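I've been putting off buying a garment steamer for years, mostly out of loyalty to an iron I don't even like. Then my sister got married in July, I spent the morning of the wedding flattening a linen dress on a hotel towel, and that was the end of that. I bought the Vendeck handheld two weeks later and I've used it nearly every day since, so I think I've earned the right to an opinion!

The short version: I like it a lot, it has one really stupid flaw, and if you only own jeans and T-shirts you should keep your money.

## What you get

The Vendeck comes with the steamer itself, a fabric brush that clips on the front, a little heat glove, and a measuring cup I lost right away. Mine was on sale at Rolent, where I paid 17 dollars less than the regular price. My friend Ysaline Leblanc got hers a month earlier at full price and has not forgiven me.

It's a bit heavier than it looks, especially with the tank full. I do one shirt and don't notice, I do six shirts and my wrist starts to complain. The cord is nice and long, though, and I can get from the outlet by the dresser all the way around to the far side of the bed (my old iron couldn't make it past the nightstand without an extension cord).

## How it does on real clothes

Cotton shirts are easy. You hang them up, pull the hem a little with your free hand and go down slowly. Collars take longer and they never come out as sharp as they would with an iron. If you need a crisp collar for work, keep the iron. I wear mine open under a sweater most of the time, so who cares.

Linen was the big surprise. I had read a bunch of reviews saying handheld steamers give up on linen, and this one doesn't, as long as you go over it twice and do the inside too. It ends up looking relaxed and a little rumpled, and that's how I like linen to look anyway.

Thin, crinkly fabrics are where I love it the most. You don't want those flat as paper, you just want the fold lines gone, and an iron is way too much for that job.
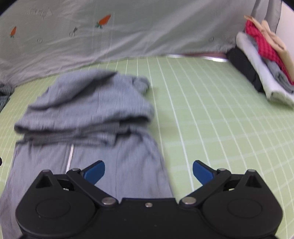
*Thin fabric with a bit of crinkle to it, the kind I'd pick a steamer for every time.*

My one warning is about anything shiny. I held the head too close to a satin pillowcase and got a water spot, and although it washed out, I had a bad five minutes. Clip the brush on for delicate things, it keeps a little space between the hot plate and the cloth.

Oh, and curtains! I had never once steamed a curtain in my life. I did the whole living room with them still hanging, standing on a step stool with a podcast going, and it made the room look like I'd moved. Be ready to refill the tank a lot, and put an old towel on the floor, as it does drip when you tip it up high.

## The stupid flaw

The tank cap. It's a small rubber plug that pushes in from the side, and it feels closed well before it is closed. I have poured water down my own sleeve more times than I'd like to admit. Ysaline says I'm just not pushing hard enough, and then hers leaked all over her blouse in front of me, so I rest my case.

I wrote to Vendeck and they mailed me a new plug for free, no receipt needed, very friendly. It leaks a bit less. I now fill the tank over the sink, turn it upside down and count to 10 before I go anywhere near clothes.

Also, the power button sits right where my thumb wants to be. I've turned it off in the middle of a sleeve and stood there waving a cooling steamer at a shirt, wondering why nothing was happening.

## Compared with the others I tried

I borrowed two before buying. The Ukongate is the fancy one, with a dial and a water tank you can lift out, and it makes more steam than anything that size should. It's also loud enough that I couldn't use it while anyone was asleep, and my closet didn't seem like the place to spend that kind of money.

The Bite is tiny and meant for travel. It's cute, it fits in a shoe, and it ran out of water halfway through a single pair of pants. For a weekend trip I'd still take it over a hotel iron — those things always have something brown burned onto them.

The Vendeck sits in the middle, and for an ordinary pile of laundry it's the one I'd buy again.

## Little things I've picked up

- Wait a few seconds after the light changes. The first puff tends to spit.
- Empty the tank when you're done, or the next batch of steam smells like a basement.
- Let clothes hang for a while before you fold them. If you fold them warm, you get brand new creases.
- Use filtered water if yours is hard. Mine is, and I could see white specks on a black dress before I switched.

I gave it four stars out of five, and the missing star is for the plug. If they ever put a proper screw cap on it I'll come back and change my rating.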